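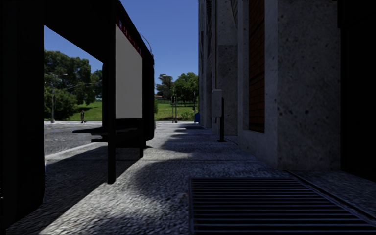 Projects > Nalside Sidewalk Delivery > Progress reports

Overview | Milestones | Documents | Contact

Progress report: evaluation of the Pillosico route simulator
Prepared by Gladys Chambi for Marcus Oyelaran
3 May 2026

1. Purpose

The grant covers a review of the Pillosico simulator as a test environment for the Nalside delivery robot. The question is whether route software can be screened in simulation before it is loaded onto the two street units, Nina and Elton.

2. Work completed

The simulator was installed on the lab server and connected to the Nalside navigation stack. The connection required a rewrite of the odometry interface, which the vendor's manual describes for an older release. A total of 1191 simulated runs have been logged on city sidewalk routes. Of these, 54 ended in an operator stop. Each stop has been replayed and assigned a cause code.

Shade edges on paving account for 27 of the stops. The planner read a hard shadow line as a change in level and held position. The remaining stops are divided between localization drift next to tall buildings and late replanning near street furniture. 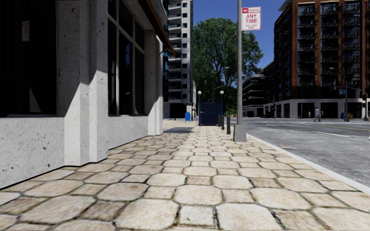 Figure 1. Simulated sidewalk with stone paving, curb, sign pole and bollards.

3. Assessment of the product

Paving texture and direct sunlight are rendered in enough detail to trigger the shadow fault on demand. Small lettering on signs is blurred in places, so the simulator is not recommended for testing sign reading. Scene loading is slow, and the batch tool does not resume after a dropped license connection. Both points have been reported to the vendor.

4. Changes to plan

The comparison with street data has been moved to September. Elton needs a replacement wheel encoder before its logs can be used. Spending is within the approved budget and no additional funds are requested.

5. Next steps

Retune the step detector and repeat the shadow runs. Complete the license cost comparison. Deliver the cause code table with the next report.

Contact: Gladys Chambi, Nalside project office | © 2026 Nalside | Back to top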